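Drulach Floor and Bench Marking Tape, Striped or Plain

We've been selling the Drulach tape out of our Bainbridge shop for longer than we've been selling almost anything else, and it's still the roll we reach for when somebody comes in and says they just want a line that stays where they put it. It's a soft vinyl tape with a rubber adhesive, made for floors, benches, shelving edges and the lips of loading docks, and it comes in plain yellow, plain white, or the yellow and black stripe that everyone knows.

People tend to think of striped tape as a warehouse thing, but plenty of our customers run it down the long side of a table, or use a bit of the plain yellow to mark a spot where something ought to go back at the end of the day.

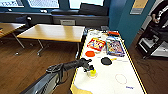 Catalogue page 6

The roll is 2 inches wide, a good width for a table border and still perfectly visible on the floor. It tears by hand, though you'll get a much nicer end with scissors or a sharp utility knife. The colour runs right through the vinyl, so a scuff doesn't show up white the way it can with a printed tape (we've all seen those sad grey stripes in the parkade!).

Putting it down

Wipe the surface with rubbing alcohol and let it dry completely. Unroll a short length at a time, lay it without stretching, and press it along with a dry cloth or a small roller. Stretched tape will always try to creep back on you, and you'll see it first at the corners. For curves, cut the shape from a wider piece with a paper template underneath. We like to leave a new line overnight before anyone drags a chair across it.

It sticks well to sealed concrete, tile, laminate, painted metal and most vinyl flooring. On unsealed concrete or anything dusty, brush on the Stivik primer first and give it about 2 hours.

Shared rooms are where we've seen it used most happily lately. A lunchroom with a fridge at one end and a games table at the other does very well with a plain white line to keep a walkway open between them, and it's a good deal kinder to the floor than paint if you change your mind in October and want to shuffle everything around.
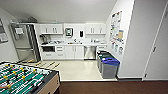
Sizes and ordering

Single rolls are kept on the shelf in all three colours. Cartons and the 1,000 foot contractor spool are brought in from Tristar, so please allow a little extra time for those, and do give us a shout before driving over to pick one up. Cut samples are free at the counter, or we'll gladly pop one in the mail.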